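Tranby Bathroom Care: Your Questions About Toilets, Tanks and Hard Water

We get a lot of letters about bathrooms, and we love every one of them. These are the questions that come up most often, with the answers we'd give you if you were standing at our counter. 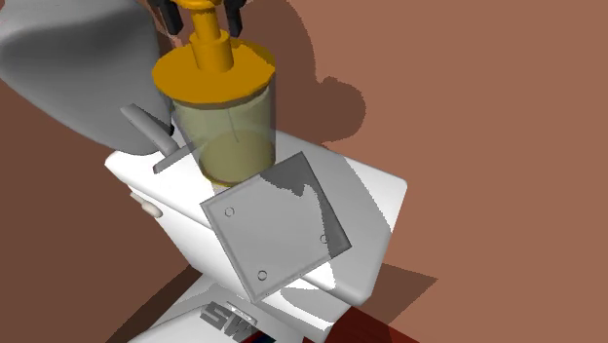
TANKS AND FLUSHING

Why does my toilet keep running after I flush?

Nine times out of ten it's the flapper, that rubber piece at the bottom of the tank that lifts when you flush and drops back down to hold the water in. Rubber gets stiff and a little warped over the years, and then it doesn't seal the way it should. Take the lid off, set it somewhere safe (on a folded towel on the floor is good), and press the flapper down gently with a finger or a wooden spoon. If the sound of running water stops, you've found your problem, and a new flapper costs very little. If it doesn't stop, look at the water level. Water spilling into the overflow tube means the float is set too high, and most floats have a small screw or clip that brings it down.

How do I check for a slow leak I can't hear?

Put a few drops of food coloring in the tank, don't flush, and come back in half an hour. Color in the bowl means water is getting past the flapper. We like to do this one every December, when the house is full of guests and the toilet is working harder than it does the rest of the year, but any time is fine.

Is it okay to keep things on top of the tank?

Of course! Plenty of us have small bathrooms, and that flat lid is mighty tempting. Jars of cotton balls, a small plant and a spare roll are all perfectly happy there. We'd only ask you to keep lids screwed on tight, keep heavy glass away from the corners, and stay off anything that could tip into an open bowl. A thin silicone mat under a glass jar keeps it from sliding around and saves the finish on the lid, too. And do clear everything off before you lift the lid - we have heard some sad stories.

My tank sweats in the summer. What can I do?

That's just warm, damp air meeting cold porcelain, the same as a glass of iced tea on the porch. Run the fan during showers and for a while afterward, or crack a window if you have one. If the floor is getting wet, a foam tank liner will help a lot. The Beketti liner comes in sheets you trim with kitchen scissors, and you'll want the tank emptied and completely dry before you glue it in. Give it a full day before you fill the tank again.

CLEANING AND HARD WATER

What's the brown ring in my bowl, and will it ever come off?

It's mineral buildup, and yes, it almost always comes off with some patience. Turn off the water, flush, and pour in enough plain white vinegar to cover the ring. Leave it overnight if you can. In the morning, go over it with a nylon brush. For very old rings, a damp pumice stone made for porcelain works well, as long as you keep it wet the whole time. Please don't use one on a colored or plastic bowl.

Can I mix vinegar with bleach to make it stronger?

Please, please don't. The two together give off a dangerous gas, even in small amounts. Use one, rinse thoroughly, and save the other for another day.

Are the drop-in tank tablets safe?

We don't carry them. Many contain bleach, and sitting in it day after day is hard on rubber parts. Our Korneo powder goes in the bowl, where the dirt is.

How often should I clean inside the tank?

Twice a year is plenty for most homes. If you're on well water, you may want to do it a bit more often.

ORDERS AND RETURNS

How long do I have to send something back?

You have 180 days from delivery, and we don't mind if the box has been opened. Parts that have been installed can't come back unless they're faulty, in which case we'll replace them and pay the postage.

Which flapper fits my toilet?

Measure the drain opening at the bottom of the tank. Ours come in 2 inch and 3 inch sizes, and the Cunha adjustable one, part number 161, fits most tanks with the smaller opening. If you're still not sure, send us a picture of the inside of your tank and we'll happily take a look.

Do you ship to apartments and P.O. boxes?

Yes to both, although tank lids are too heavy for P.O. boxes and need a street address.

Page last updated August 30, 2024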